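The Long Way to a Folded Shirt

At Clivska, the working day starts with somebody making a mess. A shirt goes over a chair, a towel goes on the floor, and an operator in a headset spends the next few hours steering a robot arm through picking them up.

The company rents two floors of an old office building in Clostwood and has furnished them like apartments. Its goal is a machine that can tidy a home it has never been in. To get there it needs examples, and there is no library of them to download. Each one has to be performed by a person and recorded.

Maribel Cuadros runs the collection floor. She came from Drulell, a laundry equipment maker, where she wrote training manuals for plant staff. Her rule for operators is to work at the speed they would use at home. "If they rush, the model learns to rush," she said. "Then it drops things."

One recording is called an episode. A good operator gets through 60 in a shift. By the end of October the team had 1,136 episodes of cloth handling, and Cuadros threw out 437 of them. Some had a lagging arm signal. In others the operator had fallen into a habit, always reaching for the same corner, and the model copied the habit.

Failed grasps are kept if the operator recovers from them. Cuadros wants the model to see a slip and what a person does next.
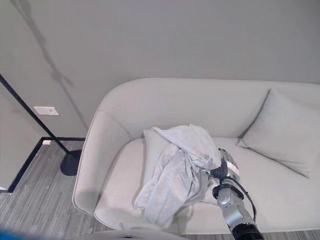

Cloth is the hardest category Clivska works on. A mug has one shape, and a shirt has a new one every time it lands. Color makes it worse. Bluish gray fabric heaped on a pale gray loveseat, with a cushion of the same gray half hidden behind it, gives the cameras little to separate one from the other. The gripper can close on a fold and still be holding less than the operator thinks. Cuadros schedules more of these low-contrast setups than any other kind.

The next set will be recorded in Arboleda, in rented homes with their own furniture and their own bad lighting. The plan calls for 400 episodes there, starting 26th February. Cuadros has asked the operators to leave the beds unmade.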